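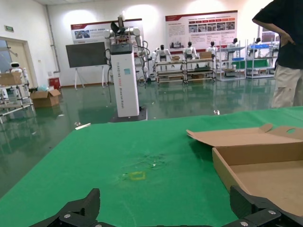 Wrist camera view, green table, open box on the right.

Wrist camera picks up the whole room: crop, mask or leave it?

Posted by tirkavus_bench

I am collecting teleoperated demonstrations for a pick-and-place policy. The task is to put one object into an open cardboard box on a green cloth table. The attached still is from the wrist camera. Both fingers show along the bottom, which is what I want, but the upper part is background: a dual-arm robot on a pedestal, racks with white humanoids on them, posters, and a person standing past the table.

I have 34 demonstrations so far and can discard them if needed. The policy takes wrist images plus joint state, no external camera. Two things I need to settle before recording more:

Should I crop the upper part before training, or hang a plain curtain behind the table?

Does the faint yellow square on the cloth matter? I use it as the start area, so the object is always inside it.

Training is on one GPU, 2000 steps per test run.

vainio_k

Don't crop at recording time. Save the full image and crop in the data loader. You can change a loader in a minute, but you can't get pixels back.

A fixed crop also does less than you expect on a wrist camera. The background leaves the view as the arm pitches down and comes back when it lifts, so the same crop that removes the racks in one pose removes the box in another. Check it on the lift and transfer segments before you commit.

What I would do in your case:

Keep the 34. Train once on full images and once with random crop and color jitter -- same seed, same step count. Run both policies with the room changed in some way, such as a person standing on the other side. If success drops only for the first one, the policy was reading the background.

The square is a bigger problem than the racks. If every start pose is inside it, the policy can learn to go to the square and close the fingers. Record at least 9 demonstrations with the object outside it, and move the box too. Its flap and the round hole in the back panel are strong features, and the policy will lock onto them if they never shift.

plardale_lab

just use a curtain, worked for us

mjolt60

The curtain works until you run the policy somewhere without one. We collected 60 episodes against a gray backdrop for the Plekdale cell and the policy stalled when the backdrop came down. Mixed backgrounds cost more episodes but the result held up.

Also check exposure. A glossy floor like yours throws reflections, and with auto exposure the cloth can change shade as the arm tilts. Lock exposure and white balance, then write both values into the episode metadata. I would do that before touching the crop question.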